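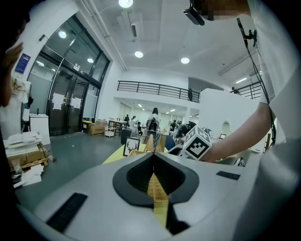

**Handheld Demonstration Operator / Cell Attendant**
Berkus, Stisstead site
Reports to: Bernice Sowah, Operations Lead
Openings: several, day and evening shifts
Start: September

## Background

Berkus packs and returns small household goods for retail customers. The Stisstead site runs two kinds of work side by side: manual benches, where people sort, inspect and repack returned items, and automated cells, where robot arms do part of the same job. The arms are trained on demonstrations recorded by people using handheld grippers. An operator picks up the gripper, performs the task at normal working speed, and the recording goes into the training set for the cells.

The site currently has 141 item types cleared for automated handling out of 2,421 in the catalog. The remainder is done by hand. Item types are added to the cleared list after a full set of demonstrations has been recorded and the cell has passed a supervised trial at the Jokthorpe warehouse.

This posting covers a combined role that did not exist at Stisstead before last year. It replaces the former Bench Packer II grade. Current Bench Packer II staff who apply will be considered first and keep their length of service.

## What the job consists of

A normal shift is split into blocks. The mix changes with order volume, and the schedule is posted the afternoon before.

**Demonstration recording**

- Set up the table according to the task sheet, including item placement and start position.
- Check the gripper before use: fingers seated, markers clean and flat, cable clipped clear of the jaws, battery above the minimum on the sheet.
- Record demonstrations of picking, turning, placing, opening and closing. A full set for one item type is 200 accepted recordings.
- Mark each recording as accepted, repeat or discard. Slips and drops are marked "repeat" and are not counted against the operator.
- Reset the table between recordings.
- Write a short note when the task sheet does not match how the item behaves in the hand. These notes are read by the task design group and often lead to a revised sheet.

**Cell attendance**

- Watch up to three running cells and clear stoppages.
- Take over by hand when a cell rejects an item, then log the cause from the fault list.
- Stop a cell at any time if something looks wrong. No approval is needed, and no explanation is due until the cell is safe.
- Swap worn finger covers and suction cups.

**Bench work**

- Sort, inspect and repack items that are not cleared for automated handling. Expect this to be the largest block of the shift for the first year at least.

## What has changed, for applicants who have worked here before

The lifting is lighter. Full totes are moved by conveyor between receiving and the benches, and the cells take most of the flat boxed goods. What remains at the benches is more varied and slower per item: soft goods, sets with missing parts, anything with a loose lid. The hourly bench target was lowered in line with this and is under review again.

Individual pick rates are no longer displayed on the floor screens. Rates are still recorded per bench and are used for planning. Recordings made with the handheld grippers are stored under a session number. The link between session number and operator is held by the site office for payroll and is deleted after payroll closes. Recordings are not used in performance reviews.

Faces captured by the gripper cameras are blurred before recordings leave the site. Operators who do not wish to be recorded incidentally can ask for a bench outside the recording area.

Work with the handheld gripper puts load on the wrist and thumb. Recording blocks are limited to 50 minutes, followed by a different task. Operators may switch hands. Left-handed operators are needed and are encouraged to apply.

The site has 217 employees. Headcount for this year is fixed at that number. Berkus has made no commitment on headcount beyond this year, and applicants should ask about it at interview if it matters to their decision.

## Requirements

- Steady handling of small objects for long periods.
- Able to stand for most of a shift, with breaks. Seated recording stations are available on request.
- Able to read and follow a written task sheet in English.
- Basic use of a laptop: opening a session, entering a code, typing a note.
- Consistent record keeping. A recording marked wrongly causes more trouble later than one left out.

No robotics experience is needed. Bench, kitchen, sewing, assembly or repair work is all relevant, and should be described in the application even if it was unpaid.

## Training

Training takes three weeks and is paid at the full rate. The first week is bench work and site safety. The second is handheld recording with Nusrat Talpur, who leads the recording area. The third is cell attendance in pairs. There is a practical check at the end of each week, which can be repeated once.

Operators who complete a year in the role can apply for the Memon program, the internal course for cell technicians. It covers fault finding, gripper maintenance and basic scripting. Places are limited and are given by test result and attendance.

## Pay and hours

Pay is one grade above the former Bench Packer II, with a separate evening supplement. The grade table is available from the site office and is sent with every interview invitation. The rate is the same in all three blocks. There is no per-recording bonus.

Day shift runs 7:00 a.m. to 3:30 p.m. Evening shift runs 3:00 p.m. to 11:30 p.m. The half-hour overlap is used for handover of open sessions and faults. Part-time applications are accepted for the day shift only.

## How to apply

Send a one-page summary of past work to the Stisstead site office, by mail or in person. State the preferred shift, dominant hand, and any adjustment needed at the workstation. Cover letters are not required.

Selected applicants are invited to a 90-minute visit: a walk through both areas, a short trial with the handheld gripper, and an interview with Bernice Sowah. The trial is used to check comfort and grip size and is not scored. Travel within the region is reimbursed.

Questions about the recording work go to Nusrat Talpur. Questions about grade transfer go to the site office.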